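I'd booked the two o'clock tour of the Tornell lab in Grornness mostly because I write risk assessments for a living and wanted to see how other people handle robots in an ordinary room. You sign a visitor sheet, read the house rules (2 pages, big print, lovely) and then you're let through.

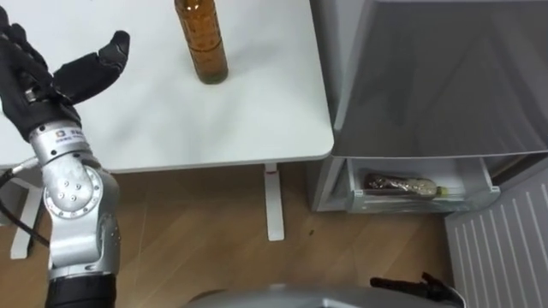 The rule I liked best was that every task gets a written card before anything moves. It says what may be picked up, who holds the stop button and where visitors stand. Waltel, who run the training, have 378 of these cards now, and they let me leaf through the binder!

Drinks get a card of their own, and I'd have guessed liquids were banned outright near anything electrical. They're allowed if the container is plastic and the cap stays on, so the tea bottle with the yellow cap that the black hand was closing on, up near its neck, was well within the rules. I've already pinched that wording for work.

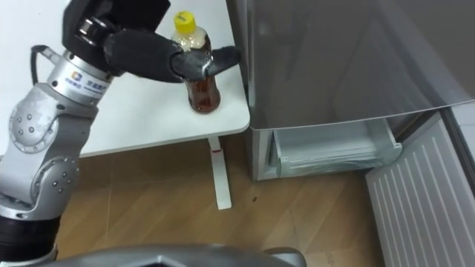
Cables were my one grumble. The Mazandarani checklist they follow asks for floor leads to be kept off walkways, and I'd want a line about fridge doors and drawers too, as people do walk into them. I put both on the feedback form and was told they'd go to the next review in June.
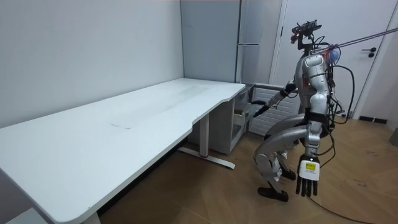
Tea afterwards was decent, and parking is free if you get there before noon.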